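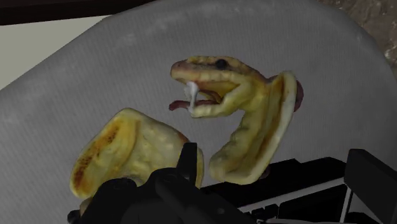 Pornthip Somboon wrote in to ask why I'm still simulating grasps in August when I promised a working arm by spring, and whether the snake was strictly necessary. Fair on both counts.

The arm exists. It lives on a shelf in the Trernby workshop, minus one wrist servo, which I cooked on a Wednesday while feeling very confident. Until the new one shows up I'm running the black gripper in software, where mistakes are free.

The score after 278 tries is 8 clean lifts. Yellow snakes, even rendered ones, have no obvious handle. I've slowed the approach and moved the grasp point away from the head. My electric bill remains unmoved by my progress.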